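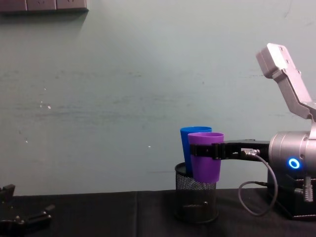 Ata da reunião de moradores do Edifício Flekar, realizada em 17/6/23, na sala de convivência do térreo. Abertos os trabalhos em segunda convocação, foi escolhido para presidir Teodoro Sandoval, ficando Hazem Hegazy como secretário. A lista de presença e as procurações foram conferidas antes da primeira votação. Presentes ou representadas 24 unidades.

1. Leitura da ata anterior
Lida a ata de fevereiro. A moradora do 31 pediu correção no trecho sobre a bomba d'água: o conserto foi autorizado na ocasião, mas a troca do motor não. Feita a correção, a ata foi aprovada.

2. Contas
O secretário apresentou o balancete. Saldo em conta de R$ 1.052,00, já descontado o pagamento da Shehata Elevadores. Duas unidades seguem em atraso - uma delas já assinou acordo de parcelamento. O morador do 12 perguntou por que a conta de luz das áreas comuns subiu. Hazem respondeu que a iluminação da garagem ficou ligada direto enquanto o sensor esteve com defeito. O sensor foi trocado. Contas aprovadas, com uma abstenção.

3. Infiltração na garagem
Lido o laudo da Stakadus Engenharia. A água entra pela junta entre a rampa e o muro dos fundos. O laudo recomenda refazer a vedação da junta e limpar a canaleta antes das chuvas. Houve discussão sobre fazer também a pintura das vagas. Decidido: contratar só a vedação e a limpeza; a pintura volta à pauta quando houver saldo. Aprovada cota extra total de R$ 1.000,00, dividida em 4 parcelas e rateada pela fração ideal. Votaram contra as unidades 12 e 43.

4. Bicicletário
Há bicicletas sem identificação ocupando os ganchos. Serão distribuídas etiquetas na portaria. As que continuarem sem etiqueta serão levadas para o depósito do subsolo e guardadas lá até a próxima reunião. A moradora do 22 avisou que a bicicleta azul com cadeirinha é dela.

5. Assuntos gerais
a) Entregas da Mula: o entregador deve aguardar na portaria. Volumes grandes podem subir pelo elevador de serviço.
b) Barulho de furadeira no sábado: lembrado o horário do regimento, até as 13h.
c) O portão de pedestres está batendo. Teodoro vai pedir a regulagem da mola.

Nada mais havendo a tratar, a reunião foi encerrada, e eu, Hazem Hegazy, lavrei esta ata, que vai assinada por mim e pelo presidente.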